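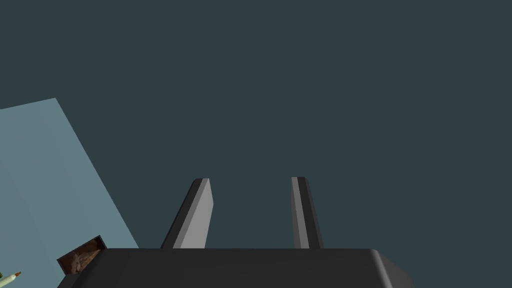 Gripper beside a pale blue-gray tabletop

Wulis Dry Cider, 2017 Pressing

Wulis is a still, dry cider made by Elex from late-season apples grown on the Sachdeva block. Cidermaker Ida Lenz presses the fruit whole and ferments it slowly in steel, then leaves it on the lees until spring. There is no added sugar and no back-sweetening. It pours pale gold and smells of quince and wet hay - the finish is firm and slightly bitter.

We bottled 4,000 this year, up from more than 600 cases' worth of smaller trial lots held back for blending. Released May 19, 2018.

Serve it cool but not ice cold. It goes well with roast pork, hard cheese and fried fish. Once opened, a bottle keeps for 3 days in the fridge with the cap on.
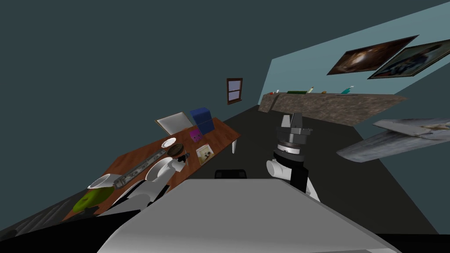 Ordering and Shipping

Sold by the single bottle or in a mixed case with the Atero perry. Mixed cases are packed to order and leave the cellar within 13 days. We do not ship in August - the trucks get too hot. An adult must sign for the box. Broken bottles are replaced if you write to us with the order number.

This site uses cookies to remember your cart and your age check. By continuing to browse you accept our use of cookies. Accept | Settings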